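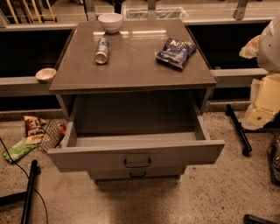

小柜子,碗,罐子,一袋Kettle薯片

2025年9月26日 晴,傍晚起风

今天太高兴了,先写下来再去洗澡,不然洗完人一松就不想动笔了。

Moura家的和解协议签了!下午四点多,最后一个签字的是弟弟那边,签完他把笔盖扣上,问我停车费能不能报销。我差点笑出声。吵了一年多的遗产,最后一句话是停车费。(能报,Liesl当场就答应了。)

从头记一下,免得以后忘了细节。

这件案子是五月到我手里的,那时我刚转到Lundard的遗产组,什么都新鲜,看见卷宗厚就兴奋。Liesl Berchtold把文件夹放在我桌上,说这个你来跟,我在后面看着。她说"在后面看着"的意思是每一封信发出去之前她都要改,改得满纸铅笔印,连逗号都不放过。我以前在移民组,写东西讲究快,表格填对了就行。到了这边才知道一个"及"字可以让人吵上几个月。

事情说起来也简单。Dalva Moura的姨妈去世,留了一份自己写的遗嘱,两页纸,字很漂亮,见证人也齐全,效力上没人质疑。麻烦全在内容。她把房子留给Dalva和她弟弟平分,存款分了几份,都清楚。到了家里的东西,老太太忽然来了兴致,一件一件地写,写得像在跟人聊天:"写字柜和里面的东西给Dalva,她知道为什么。"

Dalva说她知道。弟弟说她不知道。两个人的律师(弟弟那边请的是Kapoor的Marcelino Evangelista)就从这句话开始通信,信越写越长。

我第一次去见Dalva的时候准备了一整页问题,结果她坐下来先讲了四十分钟姨妈怎么做鱼汤。我当时有点急,一直偷看时间,回来跟Liesl抱怨,说有用的信息只有三句。Liesl让我把鱼汤那段也写进会谈记录。我写了,心里不服气。后来真的用上了:那本手抄的菜谱就放在写字柜里,Dalva小时候每个周末去帮忙,姨妈口述她来写,有几页是她的字迹。"她知道为什么",就是为了这个。这句话在遗嘱里没有任何法律上的分量,可是把它讲出来以后,整张桌子上的气氛都变了。

这个下次带新人的时候一定要讲给他们听。如果哪天轮到我带新人的话!

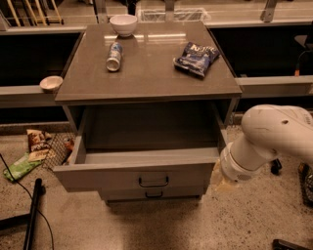

这次让我学到最多的,是"里面的东西"到底包括哪些。柜子里的菜谱、信、一盒旧硬币,双方没有分歧;吵得最凶的是摆在柜子顶上的那座小钟和一对烛台。弟弟说顶上不算里面,Dalva说姨妈从来都把它们当一套。我晚上在家翻判例翻得头昏,抬头就拿眼前能想到的家具练习。比方说这样一个灰色小柜,上层抽屉整个拉开,里头空空的,柜面上却放着一只白碗、一个横倒的罐子和一袋深蓝色包装的薯片。要是遗嘱写"柜子和里面的东西",严格按字面读,单看这个抽屉,受赠人什么也拿不到,薯片归剩余遗产!按生活习惯读呢,家里人说"把那个柜子搬给她",搬的时候碗大概也就跟着过去了。两种读法我都能写出像样的理由,写完左边觉得左边对,写完右边又觉得右边对。我把这个薯片的例子讲给Amirul听,他立刻问下层抽屉关着的话算不算,然后我们在茶水间为一袋薯片认认真真争了半个午休。

Amirul Sutanto真是个好搭档。他比我早来两年,记性惊人,能说出哪个案子在哪一册的前半还是后半。上个月我卡在举证那一块,就是他提醒我去看姨妈投保时填的物品清单。清单上写字柜、小钟、烛台列在同一行,估价合在一起,1383。弟弟那边一直说小钟单独就值很多钱,清单一拿出来,这个说法就软了。也谈不上铁证,毕竟保险清单是为了保险写的,可它至少说明老太太自己脑子里是把它们放在一起的。我把复印件寄给Kapoor那天特别得意,回信隔了好久才来,口气客气多了。

另外还要记一笔:Marcelino这个人,我以前是怕他的。他写信从不寒暄,开头就是"我方不同意"。今天面对面坐下来,发现他说话慢,声音也轻,会把对方的观点先复述一遍,复述得比我自己讲得还清楚,然后再说哪里不同意。我在本子上偷偷记了他的几个句式。签完字他过来跟我握手,说那封关于保险清单的信写得好。我回了一句"您过奖了",其实心里已经放烟花了。Liesl改了那封信三遍,这份功劳得分她大半,我回办公室的路上就跟她说了,她摆摆手,说下一封争取只改一遍。

调解员是Elaine Trindade,地点在Grimitz那栋楼的小会议室,窗户对着铁路,每过一趟车大家就停下来等。我原以为这会很烦人,没想到挺有用的。上午有一阵姐弟俩声音都高了,弟弟说姐姐从小就是姨妈的宝贝,Dalva说那你来看过她几次。我在旁边手心全是汗,想说点什么又怕说错。正好一列货车过去,轰隆轰隆好长一串,等它走完,谁也没再接那句话。Elaine给每个人倒了水,问弟弟,这座小钟对你来说是什么。

他想了半天,说姨妈教他认时间,用的就是那座钟。

这句话在一年多的来往信件里一个字都没出现过!我回来特意又翻了一遍卷宗,真的没有。所有的信都在谈"内"和"上",谈估价,谈清单,没有人写过他是用那座钟学会认时间的。我当然知道律师信不是写这些的地方,可还是呆了一下。

后面就顺了。写字柜、菜谱、信和烛台归Dalva,小钟归弟弟,菜谱全部扫描一份给他。扫描费300,从遗产里出。旧硬币姐弟都不想要,决定卖掉,放进剩余遗产里分。协议第七条原来写的是"双方放弃一切与动产有关的主张",Dalva不懂什么叫动产,问我是不是会动的东西,小钟会走,所以算不算。我讲了一遍,又换个说法讲了一遍,最后Marcelino帮我补了一句"就是能从房子里搬走的",她马上明白了。我花了那么多力气解释,人家一句话。记下来,下次用。

中午吃的是楼下的三明治,没味道,可我一个人吃了两个。

晚上回Enley的火车上,我把协议又看了一遍,看到附件编号排到111,想起五月第一次打开文件夹的时候连目录都看不懂。那时候还跟妈妈在电话里讲,遗产这一行是不是太闷了,整天跟去世的人的东西打交道。妈妈说你先做着看。现在我可以回答她了,一点都不闷,我喜欢得不得了!一张桌子、一座钟、一本油乎乎的菜谱,后面都拖着几十年的事,而我居然可以坐在旁边听,还能帮着把它们写成大家都肯签字的句子。

也有没做好的地方,趁热写下来。一是我太晚建议调解了,要是夏天就提,姐弟俩可以少花不少律师费,Liesl也同意这一点,她说她自己也拖了。二是第一次会谈时我那副着急的样子,Dalva今天半开玩笑地提起来,说你那天老看表。我脸都红了,道了歉,她拍拍我胳膊,说鱼汤下次还讲给你听。三是协议初稿里我把两个附件的顺序弄反了,幸亏Amirul早上出门前对了一遍。

下星期要做的:把签好的协议送去归档,联系做扫描的店,催硬币那边的估价,给Dalva写一封结案信,用她看得懂的话写,不许出现"动产"两个字。还有Liesl说有一份新的遗嘱要起草,客户家里养了很多鹦鹉,想给每一只都安排好去处。我一听就举手了,鹦鹉能活好几十年的,这里面有多少问题可以研究啊!已经忍不住在想,"笼子和里面的鸟"该怎么写才不会出事。

妈妈那边太晚了,明天早上再打给她。洗澡去。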